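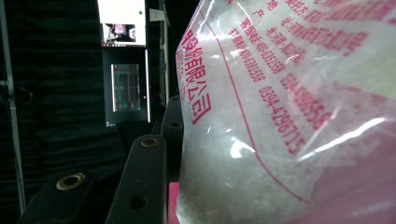
Fig. 6. Clear bag with red Chinese printing, white grains showing through the film.

4. Getting bagged goods into your Starkwood pantry bins

By now the rack should be up and level (Section 3), so this is the part I like best - filling it! I wrote these steps after setting up my own rack in the Motbridge kitchen, and Rodel Lumbao has gone over them since and made me add the bit about the scale.

You'll need the bins with their lids, the wide funnel, scissors, a kitchen scale, a dry cloth and the roll of blank labels from the accessory pouch.

1. Wipe out each bin with the dry cloth. If you washed it first, leave it open overnight. Sugar and salt both clump if there's even a little water left in the corners.

2. Turn the bag around under a good light before you cut anything. Shiny film throws a lot of glare, and small print that looks hopeless from one side can be perfectly readable once you tilt it.

3. Copy what you want to keep onto a blank label: what it is, the date if there is one, and the maker's phone number. If the print is in a language you don't read, take a picture of it flat and straight, then translate from that.

Caution: Never go by looks alone with white grains. Sugar and salt are far too easy to mix up, and I once put a very generous scoop of the wrong one into a batch of buns. If you can't read the bag and don't know where it came from, don't taste it to find out.

4. Set the empty bin on the scale, without its lid. The small bin weighs 140 g and the tall one 264 g. Press zero.

5. Shake the contents down, snip one top corner and pour slowly through the funnel. Stop at the fill line. On the tall bin that comes to 821 g of ordinary table sugar, but fine salt packs tighter, so watch the line there and forget the number.

6. Press the lid down at all four corners until it clicks, then stick the label on the front.

Note: Anything left over can stay in its bag. Squeeze the air out, fold the top over twice and clip it. I keep my leftovers standing up in the low tray (part 329), cut corner on top.
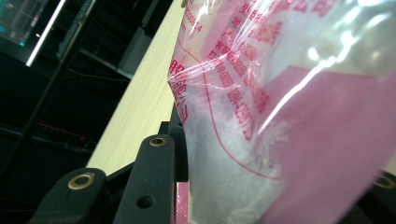
Can I leave the bag inside the bin and skip the pouring?
You can, as long as the bag is clipped shut and the lid still clicks at every corner. It holds less that way, and you'll want to turn the printed side out so it can be read through the bin.

7. Write the date you opened the bag on the bottom of the bin in wax pencil. It rubs off with a dry cloth when you refill.

8. Slide the bins onto the rack with the heaviest ones on the lowest shelf. Check that the shelf pins haven't shifted - mine did, on the left, and a quarter turn fixed it.

If a lid won't click, look for grains in the groove first. An old soft toothbrush gets them out. For replacement seals, see Section 7.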